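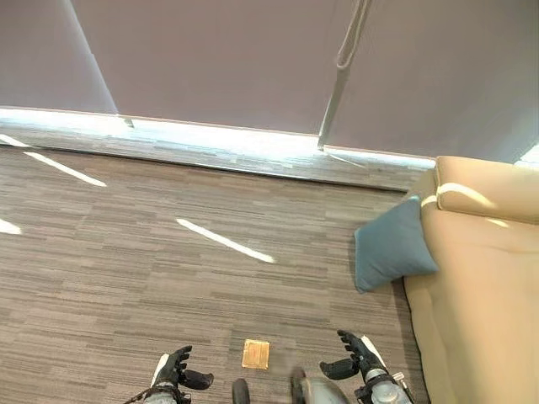

Home > Guides > Humanoids > Safe practice > Teleop and data

Working rules for floor-level tasks with a humanoid in a furnished room

Floor-level work is where most of our stoppages come from. The robot is bent forward, its hands are low, and its view of the room shrinks to a patch of carpet or boards and whatever stands next to it. The rules below are the ones we use at Stostside for picking up, squaring off and moving household items near the floor. They were written by Washington Barros and revised in September after a review by Liesbeth De Haan at our Cotden site. They sit on top of the manufacturer's manual and your own risk assessment, and don't replace either.

Before power-up

1. Walk the work area. Pick up anything that isn't part of the task, including small bits of packaging, tape and pen lids.

2. Check the blinds. Low sun through a gap under a blind leaves hard bright strips on the floor, and depth readings can drop out over them. Lower the blind or turn the task so the hands are not working across a strip. If you can't do either, write it in the log.

3. Move soft furnishings fully on or fully off the furniture. A cushion hanging over the edge of a sofa can slide down when a forearm brushes it.

4. Check every wrist strap and bracket by hand. Screws should be finger-tight plus a quarter turn. Look at any screw that stands proud and decide whether it could snag on fabric.

5. Trace the cables from wrist to shoulder. A service loop is fine at the elbow. It should not be long enough to reach the fingers with the arm bent.

6. Test the e-stop, then test the spare.

Setting the stance

Set the feet before the hands do anything. Both soles need to be flat, with clear floor in front of each toe. The robot should not step while its hands are below knee height. If it needs to move, bring the hands up, stand, step, and go back down.

Keep a trailing cable behind the heels wherever you can. If it has to run between the legs, the spotter watches it and does nothing else.

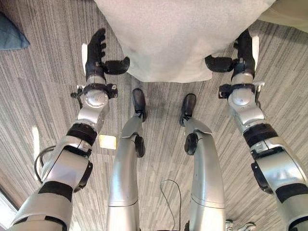 For bulky or fabric-covered items, approach with both hands level and stop short of the cloth. Hold for two seconds. The spotter confirms that the toes are clear of the lower edge and says "clear" out loud. Only then does the operator close the hands.

Use these limits for the approach:

Hand speed in the last 40 cm: slow mode only
Minimum gap between toe and item: 20 mm
People inside the marked zone: none, spotter included

Loose fabric needs extra care. Thumbs tend to go under a hem and catch on the way out. Open the hand completely and draw it straight back towards the body — don't lift first. If the cloth comes with it, stop and free it by hand with the drives off.

Small flat items

Bring the hands in from both sides at the same height. Don't press down on a flat item to drag it, as this loads the finger joints sideways and marks the floor. If a thumb can't get under the edge after two tries, end the attempt and reset.

Stopping and logging

Anyone in the room can call a stop. The operator does not ask why until the drives are off.

Log every stop in Tostora under form 688, even if it lasted a few seconds. Give the task, the posture, the floor surface and the light. Fagundes users should attach the joint log as well — the export button is on the session page.

Last revised June 8, 2025

Previous | Next | All guides | Contact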